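Workshop notebook: cold glue and hide glue trials, second batch
Sat 19 August
Posted by the bench 2 notebook
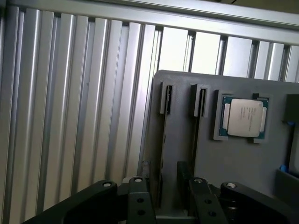 Carried on with the glue joints left over from May. The question is still whether the Hamann fish glue is good enough for the drawer work, or whether we stay with hot hide glue for everything that might need taking apart later. The first batch told us very little, as the clamping was uneven and I had mixed two lots of beech.

This time all the blocks came from one board, the Gumness beech that has been in the rack since before the move. Cut, planed and left overnight under a weight. Moisture meter gave the same reading at both ends of the board, so I didn't bother sorting the pieces any further. End grain sealed with shellac on half of them, bare on the other half.

Glues as follows. Hot hide glue, soaked in cold water overnight and held at 60 degrees in the small pot. Fish glue straight from the bottle, at room temperature. The white glue from Zillico as a control, because it is what everyone reaches for anyway.

Made 17 joints, all plain lap joints with the same overlap. One hide glue joint was spoiled when I was slow getting the clamp on and the glue had gelled. I have kept it and marked it S, since it might be useful to see how bad a starved joint really is. Another of the hide glue ones slid a little when I tightened up. Still square enough to test.

Notes on working with them:

Hide glue wants the wood warmed first. I had the blocks on the radiator shelf, which is off at this time of year, so used the hot air gun on low. Fine for blocks this size. For a carcass side it would be a nuisance and you would want a second person.

Fish glue has plenty of open time, more than I needed. It strings when you lift the brush and gets on everything. Wiped off cleanly with a damp rag up to an hour later. Smell is mild. The bottle cap had stuck again, so the threads want wiping each time before it goes back on.

White glue, nothing to report. Squeeze-out left until rubbery and pared off.

Clamps: used the Trukau bar clamps for the long row and the wooden cam clamps for the rest. The cam clamps are lighter and I suspect they give less pressure than I have been assuming. Put a mark in the results column for each joint held that way, so we can see if it matters.

Tested the first of the fish glue joints in the lever rig this afternoon, from the set glued up on Monday. Best figure was 1428 newtons, and the wood tore along most of the overlap, so the glue line wasn't the weak part. Two others gave lower figures, with the break running partly through the glue. Both of those had been held with cam clamps. Too few to say anything firm, but worth watching.

The pointer on the rig sticks slightly near zero. Cleaned the pivot with meths and put a drop of light oil on it, then ran the reference weight three times. Same reading each time, so I am leaving the earlier figures as they stand.

Reversibility test started on 6 scrap joints, two of each glue. Wet cloth round the joint, wrapped in film, left on the end of the bench. Will try a warm palette knife in each after a day, then again after two. Please don't tidy them away. The film is labelled but the pencil has smudged on a couple of them, and I have written the order on masking tape stuck to the bench beside them.

Jobs outstanding:

Break the rest of the lap joints, hide glue first.
Photograph the broken faces before anything gets planed off for reuse.
Order more pearl glue. There is enough for one more pot, possibly less.
Find out whether the fish glue bottle has a date on it under the second label. I peeled up one corner and it started to tear, so left it.

Glue pot emptied and washed. Brushes are in the jar by the sink and the bristles on the wide one are coming loose at the ferrule.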